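Raketti Shared Workshop: Set-up Guide for the Drondura Walking Platform

Section 3. Basket work at low height

Issued Monday, April 22, 2019. Replaces the loose sheets kept with the charger.

3.1 Scope

This section covers the preparation of the floor, the stool and the basket for clothing trials with the Drondura, and the first reach over a loaded basket. It applies to members who have completed the standing test in Section 2. It does not cover walking with a load, which is dealt with in Section 5.

The arm settings given here are for the gripper brackets fitted in the workshop. Members who have built the Mets bracket set at home must repeat the zero check in Section 2 before using any value from this section.

3.2 Before switching on

1. Read the fault book. If the last entry has not been signed off, do not proceed.

2. Check the screws on the gripper brackets by hand. Tighten any that turn. Do not use the powered driver on the brackets.

3. Inspect any tape on the arm housing. Tape is permitted as a temporary fixing for a cover. It must not cross a joint or bear on a moving part. Lifted ends are to be cut back and pressed down.

4. Bend each elbow and each knee through its full travel with the power off. Resistance at one point in the travel should be entered in the fault book with the name of the joint.

5. Connect the stop button and test it. The button is held by the second member throughout the session.

CAUTION: The platform falls when power to the legs is lost. The stop button cuts the arms only. The red key cuts everything and is to be used with the hoist strap attached, except where a person is at risk of injury.

3.3 Floor and cables

6. Carry out basket work on carpet. The rubber feet have been found to creep on the painted floor by the door during a long reach.

7. Lay all cables to the wall side, clear of both feet. Allow enough slack for one full step backwards.

8. Where a second platform is in use in the same bay, agree its standing position before either machine is powered. Its legs must remain outside the arm sweep of the first. The sweep is 600 mm from the shoulder for this task.

9. Members standing in the bay must wear closed shoes and remain to the side of the stool. No one is to stand behind the platform.

3.4 Placing the stool and basket

10. Set the stool in front of the platform and slightly to the side of the working arm. Press down on each corner of the top. A stool that rocks is to be exchanged.

11. Place the basket on the stool with its base fully supported.

12. Load the garments by hand, smaller items first. A heavy garment such as a jacket goes on last and may drape over the rim. Remove belts, keys and anything with a long cord.

13. Open the Casora control page and select "Low reach". Set the speed to 26 per cent. Higher speeds are locked until the first reach has been recorded.

14. Give the clear call. The second member answers before any motion is started.

15. Start the approach. The arm rises, passes over the rim and holds beside the top garment. It does not close at this stage.

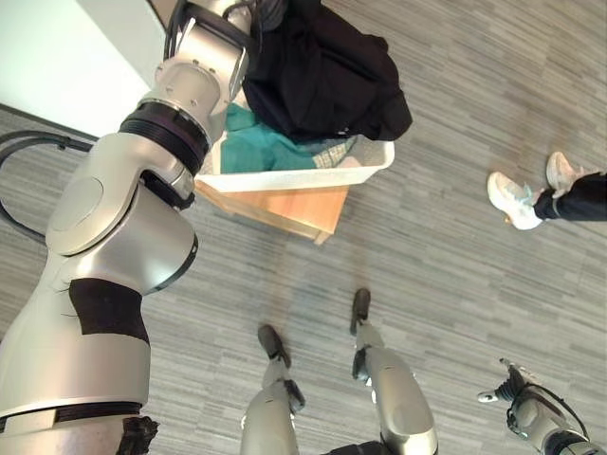 Fig. 3. Arm over the loaded basket, stool in position.

16. With the arm holding, check the clearance between the forearm and the edge of the stool. Observe from the side. Do not lean between the arm and the body of the platform.

17. If the clearance is insufficient, select "Withdraw" and wait for the arm to return to rest. Move the stool, then repeat from step 14. The stool must not be moved while the arm is over it.

NOTE: The head view exaggerates the size of the near arm and hides part of the stool behind it. It should not be used to judge clearance.

3.5 First grip

18. Select "Close". The grip force is limited to 3 on the page scale and should be left there for all garments.

19. Select "Lift" and allow the garment to hang until it stops swinging.

20. If the basket rises with the garment, select "Open" at once. The usual fault is that a bracket has caught the rim. Withdraw the arm and turn the basket a little before a further attempt.

21. Lower the garment and select "Open", then "Withdraw". Record the result on the session sheet, including failed grips.

CAUTION: A dark garment close to the gripper may be read by the software as part of the arm. The page then shows code 67 and the arm holds its position. Do not pull the garment free. Clear the code, withdraw, and rearrange the load by hand.

3.6 Closing down

22. Return both arms to rest and attach the hoist strap before turning the red key.

23. Coil the cables loosely and hang them on the wall hooks. Cables are not to be wound around the arms or legs.

24. Leave the shoulder covers exposed to the air until they are cool to the touch. After a full session this takes almost 26 minutes.

25. Sign the session sheet and the fault book.

Corrections to this section should be sent to Yoshinori Tamura, who maintains the master copy. Handwritten changes to the bench copy will not be carried over.

Section 4. Replacing the wrist fittings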